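Search the archive
Search this list
Advanced

Re: [allotment-water] Rain barrels, the Mesley standpipe and who pays for the hose
4 min read

Hi all,

Typing this on my lunch so forgive the mess. Answering the bit about the standpipe first, then the barrels, then the cup thing.

> I've been reading back through the spring messages and I still don't see
> what was agreed for the lower beds. The Mesley side gets the standpipe,
> fine, but the Plindham side has been carrying water since June and the
> hose we were promised hasn't shown up. Can somebody say plainly (a) is
> there going to be a hose, (b) who is buying it, and (c) what are we meant
> to do in August when half of us are away? Also my barrel has gone green
> again. I don't want to put bleach in it but I'm getting close.

(a) Yes. There will be a hose.

(b) It comes out of the water money. We have 525 dollars in there, I checked the statement last night. The hose from Babalola Supply is 169 with the reel, less without, but please let's get the reel. The last one lived in a heap by the shed and got run over by a wheelbarrow so many times it leaked from one end to the other. I'd rather pay for the reel once. If anyone objects say so by the end of the month, otherwise I'm ordering it.

What I don't know is whether the fitting on the Mesley tap matches. It's an old tap. Somebody near it please go and look at the thread and write down what it says, if it says anything. I went down at 7 this morning meaning to do it and forgot my glasses.

(c) August. Same as last year I think? Swap with a neighbor, put your bed number on the sheet in the shed, cross it off when you're back. Last year the sheet got rained on and two people watered the same beans all week while the squash at the far end fried. So this time it's going in a plastic sleeve and it's going INSIDE the door, on the nail.

Watering order when it's really hot: anything newly planted, then beans and cucumbers, then tomatoes, then everything else. Onions and garlic get nothing, they're nearly done. Do it early. If you can only come evenings, water the soil and keep it off the leaves, we had mildew all down the Plindham side last year and I'm pretty sure that was why.

Now the small stuff. A few of you asked how much to give seedlings and pots when you're covering for somebody, as "a splash" means something different to everyone. I've been using a plain plastic cup. One full cup per small pot, two for the big ones, poured slow, wait, come back round. It's not science but it's the same every time and whoever covers for you can do exactly what you do. Any cup, just leave it with your pots so the next person has the same one.
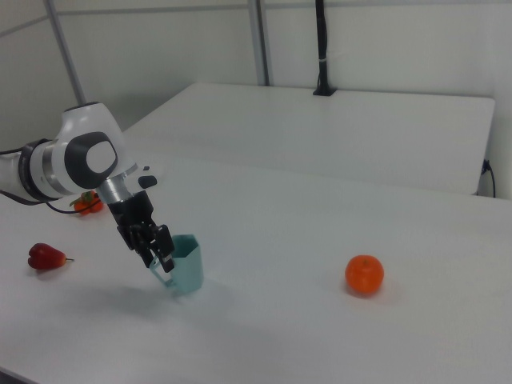

Light teal plastic cup, the kind with flat sides

If yours are terra cotta they dry out faster, so go round twice on hot days. Plastic pots once is plenty. Stick a finger in first. If it's damp down to the knuckle walk away, more pots on our site have died from drowning than from thirst and I include my own rosemary, both of them.

Green barrels. Please no bleach! It's going on food. Green water is just algae, it won't hurt established plants, I've used it for years. I wouldn't put it on seedlings or on lettuce you're about to eat. What helps:

- lid on, and a lid that really fits
- keep it out of the sun, or wrap it in something dark
- use it up before it sits for weeks
- scrub it out once a year when it's empty, plain stiff brush

If it smells bad as well as green, tip it out on the compost and start over. That's usually leaves rotting in the bottom. A bit of old window screen over the downspout keeps most of them out, I have a roll left over and you can have a peice, just ask.

Mosquitoes are a different problem. Same fix though, screen over every opening, and check the overflow, that's where they get in.

Somebody also asked about drip lines. I tried the Birine kit on one bed this year. Verdict so far: fine for the tomatoes in a straight row, useless for the carrots, and the little emitters clog if you run barrel water through without a filter. I have 30 feet of the tubing left over that anyone is welcome to. It does work off a raised barrel, you don't need tap pressure, but the barrel has to be up on blocks a good way and a full barrel is HEAVY so do not build your stand out of whatever is lying behind the shed. I mean it. The one by the gate is already leaning and I don't like walking past it.

Mulch, last thing. We have a pile of wood chips by the Plindham gate that is free and it's just sitting there. A thick layer on the paths and round the squash and you can skip a day of watering, easy. Keep it back from the stems. Don't dig it in. Straw is nicer on the beds but we'd have to buy it and I'm not spending the rest of the water money on straw before the hose is paid for.

So what I need back from people:

- tap thread, anybody on the Mesley side
- away dates for August, on the sheet or to the list, either is ok
- yes or no on the reel

Oh and the shed padlock is sticking again. Push it in, THEN turn. Don't force it, we only have the 2 keys.

Got to run, will read replies tonight

Bed 14, Plindham side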